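Chapter 8
What a Business Forgets: Records, Storage and the Cost of Keeping

In July of its second year, the Tasport branch of a furniture importer called Grelar lost its customer list. There was no fire and no thief. The list was stored on one computer, the computer stopped starting, and the only other copy was a printout from the previous fall that somebody had been using to level a filing cabinet. The branch had almost 500 customers. It got back in touch with the ones who called to complain.

Students tend to find this story funny, and practicing office managers tend to go quiet and check something on their phones. This chapter is for both groups.

Chapter 7 dealt with how records are made: invoices, contracts, payroll entries, the minutes of meetings that should have been shorter. We turn now to where those records live once everyone has lost interest in them. Storage is the least glamorous part of office administration, and it gets a budget to match. A firm that will spend a month choosing a logo will often pick its storage in the time it takes to eat a sandwich.

For most of the last century the question was one of floor space. The Hollenstein warehouse, which we will visit in Section 8.2, once rented out shelving to 500 small firms, and its rules ran to a single page: label the box, date the box, do not store food in the box. The last rule was added later. Paper burned, molded and fed mice, but it could be read by anyone with a lamp, and it did not need a power supply.

Electronic records take up less room and raise harder questions. The file may be safe while the device under it is getting old, and the device may be fine while the program that opens the file is long gone.
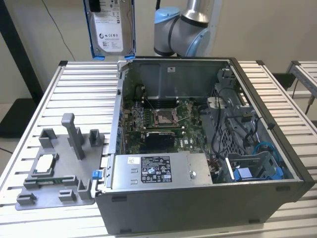
Figure 8.1 A hard drive in a blue caddy and an open desktop computer case.

A hard drive is a working part, and working parts wear out. Accountants know this about delivery vans and forget it about computers. In this chapter we treat every storage device as equipment with a limited life, to be listed, inspected and replaced on a schedule. The schedule should be written down, preferably somewhere other than on the drive.

We will also consider the opposite failure, which is keeping everything. The Grellalska case in Section 8.4 follows a shipping office that never threw out a record and so could never find one. When auditors asked for a single bill of lading, they were shown to a room and wished luck.

Key terms: retention period, backup, off-site copy, record owner, disposal log

Before you read on, find out where your own school or workplace keeps its records from two years ago. Write down how many people you had to ask.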